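Notes for the November talk, mending group, evening session

(Start without the slides. Wait for the tea line to settle.)

Hi everybody, thanks for coming out. I'm going to talk about fabric tonight, mostly the kind you sit on, and how I stopped being scared of it. I sew clothes. I've sewn clothes since I was 10. But upholstery always felt like somebody else's department, something with webbing and big curved needles and a man in an apron.

Then my aunt Renata gave me her armchair. (Pause here, some of you have met the chair.) Brown, sagging, one arm chewed by a dog that passed away before I was born. I took it to Bednarek for a quote and I walked right back out with the chair.

So I pulled the cover off myself. First thing I learned: take it off slowly and keep every piece, even the ugly ones, they're your pattern. Write on them with chalk. Left arm inside, left arm outside, front, back. I did not write on them. I spent a whole evening turning one piece around and around on the kitchen floor.

Second thing, staples. The chair had 281 of them. I know because Hanna Adamczyk bet me it was under 200 and I dropped them in a jar and counted. She still owes me lunch!

OK, choosing fabric. Ask people what they've got on their couch at home, let them shout it out. Then talk about rub counts. A rub count is just how long a cloth holds up to being rubbed by a machine, and a higher number is good, but please don't buy on the number alone. Take a swatch home. Sit on it. Put it by the window in the morning and look again at night under the lamp.
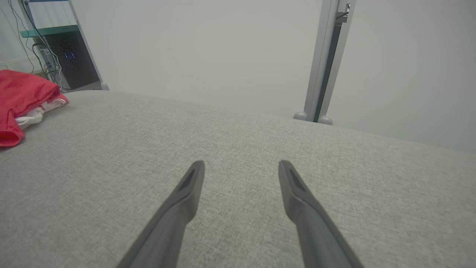
My own rule is that plain cloth is harder to live with than it looks in the store. A flat solid color shows every crumb and every thread. Something with a little fleck in the weave forgives you. Stripes are gorgeous and will make you cry at the corners, so save those for chair number two.

Buy extra. I was short by one cushion front, and by the time I went back the bolt was gone, so the underside of my seat cushion is curtain lining. It's fine. Don't flip it.

(Pass the swatches around now, start on the left side. Ask for them back this time.)

Last bit before questions: the tool list. Staple lifter, pliers, good scissors, chalk, and a staple gun you can squeeze 4 hours straight without hating it. Oliwia has a spare one to lend, see her by the door.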